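3.2 Shared meals and the work that follows them

When we began planning the interviews, we had thought of the evening meal as a fairly tidy unit of time, with a beginning (someone calls the others in) and an end (people get up). Our households soon taught us otherwise. In nearly every home we visited in Stiverton, the meal went on well after the eating had stopped, and a good part of the talk we had come to hear about took place while plates were being stacked, scraped, carried and argued over. We are grateful to the families who were patient enough to let us stay for it, and who kept offering us tea while we did.

The diary portion of the study gave us 2751 entries from 632 participants. Each entry asked who was present, who cleared up, and what was talked about in the half hour after the last person finished eating. We had worried that the final question would be left blank, but it drew the longest answers of the lot. People wrote about school marks, a neighbour's fence, whether to drive out to see a grandmother on the long weekend. One father filled both sides of the sheet with an account of a disagreement over a borrowed trailer, and added a small map.

Custódio Neves and Benedita Cunha coded the entries separately, using 11 themes drawn from the pilot work carried out in January. Where they differed, Shirin Jalali read the entry and the three of them talked it through. Most of the differences came down to the same puzzle, which was whether grumbling about a chore should be counted as conflict or as company. We settled on treating it as company unless the writer said that somebody had left the room, and we would encourage others working with material of this kind to try the same rule before they try anything fancier.

Two patterns deserve some room here. The first is that households with a dishwasher did not report less talk after the meal than households without one. We had expected a difference, as earlier writing on the subject leans heavily on the picture of two people side by side at the sink. What our participants described was a slower and more scattered sort of labour, in which the table itself was the main place of work. Things were gathered there, left there, wiped around and come back to, and the state of the table was often how people judged whether the evening was over. Figure 2 shows dishes and trays on a wooden table, with spilled liquid still on it, very much the stage that our writers kept referring to as "the in-between".

The second pattern has to do with age. Teenagers were named as helpers less often than younger children, but when they were named, the entries ran longer and covered more themes. Several parents told us, with some tenderness, that a fifteen-year-old who will say very little over the food may say a great deal with a cloth in hand and no one looking straight at them. Bernardo Matos has suggested that the work offers a kind of cover for conversation, and we find this persuasive, though our diaries were filled in by adults and we would dearly like to hear the teenagers' side of it.

Figure 2. Plates and trays on a wooden table, with patches of spilled liquid. 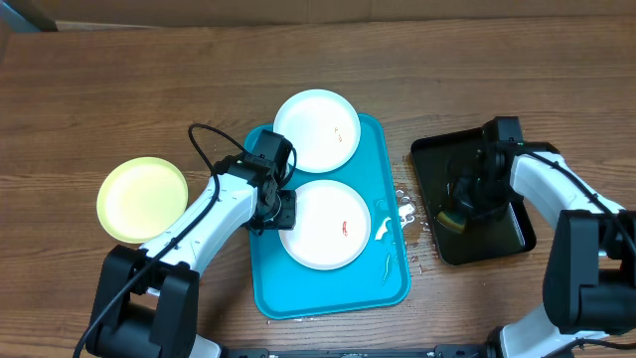 3.3 Households with one adult

Our one-adult households were fewer than we had hoped for, and we treat what follows with some care. Their entries were shorter on the whole, and clearing up was more often put off until the children were in bed. Even so, many of these writers described a telephone call made during the washing up, usually to a sister or a parent, and we have counted these calls as talk after the meal.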